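Gripper fingers for thin-wall cups: Walum stock pads vs Todiven ribbed

Forum index > End effectors > Fingers, pads and tips

fonseca_bench
Posted 2023-06-14
OK so I've been going back and forth on this since May and I want other eyes on it. Small arm, parallel gripper, job is picking a white cup and a black cup off a teal mat and swapping them around. I've got 2 sets of pads, the smooth ones that come with the Walum gripper and the ribbed ones from Todiven. Ribbed ones are on right now. Wrist cam first, then the fixed cam.

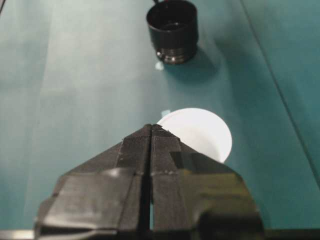
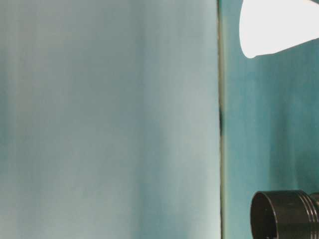

Ribbed pads in the wrist view, both cups in the wrist shot.

My count so far is 294 good picks on the ribbed pads before I had to touch anything, and I never got close to that on the smooth ones. The smooth ones let the white cup slide down a hair on the lift, every time, and then the place is off. My gripe is with vision. Between the fingers covering part of the white cup and the glare on the mat, I don't trust the wrist cam for the last bit of the approach. Anybody running ribbed pads on something this light? And would you fix the camera or the fingers first?

gritty_tips
Fingers look fine to me. I'd go after the light. Left side of that mat is nearly white in the wrist view, and the cup is nearly white too, so of course your edge finder is having a bad day. Put a diffuser up, or tilt the lamp so the shine lands somewhere you don't care about. Costs you a sheet of tracing paper.

Matilde Morais
Gonna disagree with gritty a little. Light matters, sure, but look at where the tips sit in the wrist view! They come together right over the spot you need to see. I had the same thing with an Okitz arm and I moved the camera bracket out to the side, only a little, and my approach errors dropped a ton the same afternoon. No relighting. You do have to redo hand-eye calibration though, and I hated every minute of it.

fonseca_bench
@Matilde how far out did you go before the bracket started hitting stuff? Mine's already tight when the wrist rolls.

Matilde Morais
Two finger widths, maybe less. I printed 3 brackets and the middle one won. The long one shook so bad on fast moves that the image was mush.

Harvey Li
What is the second camera buying you? In that view the cups are squeezed over to the right and most of the picture is a big pale blue-gray panel. I'd remount that before I printed a single bracket. If the fixed cam had a decent look at the cups you could hand off the coarse position from there and only ask the wrist cam for a nudge at the end.

fonseca_bench
Yeah, fair, the fixed cam needs a new spot. I was so deep in pad testing that I kept putting it off. I do like the handoff idea. Does your controller do it on its own or did you script it?

Harvey Li
Scripted it. It's ugly but it runs. Average the fixed cam position while the arm is still, move to a hover, then switch. Don't try to blend the two while moving, I lost a week to that.

padnerd
Nobody answered the pad question lol. I've used ribbed on thin cups for a good while and my one warning is that the grooves fill up with dust and then you've basically got smooth pads again. Wipe them down with alcohol. Mine went 3,755 cycles before the ridges started rounding off, and that was with the force turned way down. Also check what you're closing to. If you squeeze by position you'll oval the white cup. Squeeze by force.

gritty_tips
Force control on that Walum gripper is junk at the low end, just saying. It hunts. I went back to position with a soft stop and I'm happier.

padnerd
Mine doesn't hunt. What firmware?

gritty_tips
Whatever it shipped with. OK maybe that's on me.

fonseca_bench
Ha, I'm on the shipped one too, so I'll update before I blame anything else. Plan for now is to keep the ribbed pads on, move the fixed cam, try the tracing paper, and print one short bracket. If the place error is still bad after that I'll post the numbers for both pad sets in here.

Matilde Morais
Change one thing at a time please!! I want to know if it was the bracket.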